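About Vudine Travel

Vudine is a small travel company based in Brenddale. We arrange walking and rail holidays for people who would like to see somewhere quieter than the usual resorts, in groups small enough to fit round one dinner table.

Valter Esteves started the business after years of guiding on other people's tours. The first trip was a week along the Lai valley, and we still run it every February, when the paths are clear and the guesthouses have room. Wedum and the lake villages were added later.
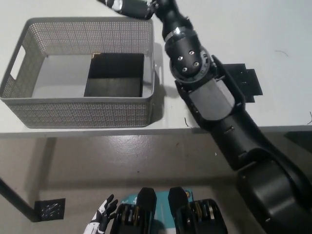

Grey basket on a white table

We now have 3 people in the office and a list of local guides we use year after year. Our mailing list goes out to 3,000 readers. It carries new dates, changes to rail timetables and the odd late place - no more than 2 emails a month.

Prices on this site include rooms, breakfasts, local trains and your guide. Flights, visas and travel insurance are not included. Please check that your passport is valid for long enough before you book, as some countries ask for six months beyond your return date.

We answer the phone ourselves on weekday mornings. At other times please leave a message or use the contact form - we will ring you back.

Page last updated 17 Aug 2018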